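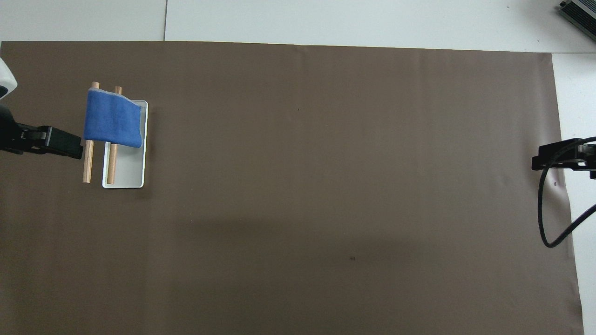

Dowels, denim and tray on the paper-covered table, Benmont workroom

Benmont Community Workroom
Progress report, second period
Grant: Small Textile and Wood Crafts

1. What this report covers

This report covers the work done since our first report, which ended in March. It deals with the kit program, the fit-out of the workroom and the money spent so far. The plan you approved had us designing a simple kit that uses reclaimed denim and light wood dowels, testing it at two sites, and then packing it for schools and after-school clubs in Benmont and Tramdale. The design work is finished, the testing is nearly finished, and packing has started.

2. The kit

Each kit makes one small hanging banner. It holds two dowels, a piece of denim, a length of cotton cord and a printed sheet. The second dowel was added after the first round of testing. With a single dowel the cloth bunched up in the middle once the cord was tied, and younger children could not get it to lie flat. With one dowel at the top and one at the bottom the banner hangs straight.

The denim comes from worn work clothes and jeans collected at the Tramdale drop-off point. We wash it, cut off seams and pockets, and cut the flat parts to size. Color varies a good deal from piece to piece. We had planned to sort by shade but dropped that step, as it took up too much time and the schools said they did not mind.

Dowels are bought in long lengths and cut in the workroom. The ends are sanded by hand. We looked at having the supplier cut them for us, but the quote was higher than the cost of doing it ourselves.

3. The workroom

The white tables are in place and in daily use. We now cover the working surface with heavy brown paper before any session. Blue dye from unwashed denim had marked one of the tabletops early on, and it took a long time to get off. The paper also makes it easier to see loose threads and sawdust. It creases when it is unrolled, and we tape it down when we are cutting. One sheet lasts several sessions unless glue is used.

Parts are set out on small white trays, one kit to a tray. This was suggested by one of the test schools and we have kept it. It has cut down on kits going out with a dowel missing — that was the most common complaint in the first period.

The shelving is still not finished. The brackets that came with the Rirura units did not fit the wall on the north side, and we are waiting for replacements. Finished kits are stacked in boxes under the window until then.

4. Numbers to date

Kits packed: 1,006
Kits delivered to schools and clubs: 400
Children taking part in test sessions: 116
Target for the full grant: 3,520 kits

We are behind on the total. The original schedule assumed that cutting and packing would run side by side from the start, but we had only one good pair of fabric shears for the first few weeks. A second cutting station has since been set up, and the weekly output has gone up. We still expect to reach the target, though the last deliveries may fall after the date in the agreement. We will write separately if an extension is needed.

5. Spending

Spending on materials is under budget, mostly because the denim has cost us nothing apart from washing. Spending on wood is slightly over. The cotton cord is bought from Sukprasert, and the price has held. We have not touched the line for outside printing and would like to move part of it to cover the extra dowels. Please let us know if this needs a formal request.

6. Problems and changes

The printed sheet needs another revision. Children followed the drawings well enough as far as folding the cloth over the dowels, but the step for tying the cord was unclear, and adults had to step in. A new drawing is being tested now.

Two clubs asked for larger cloth. We have said no for this year — a larger size would mean new trays and new boxes.

7. Next period

Finish the shelving on the north wall.
Print the revised sheet.
Complete the remaining test sessions in Tramdale.
Deliver the packed kits now in storage.
Send the final budget table with the next report.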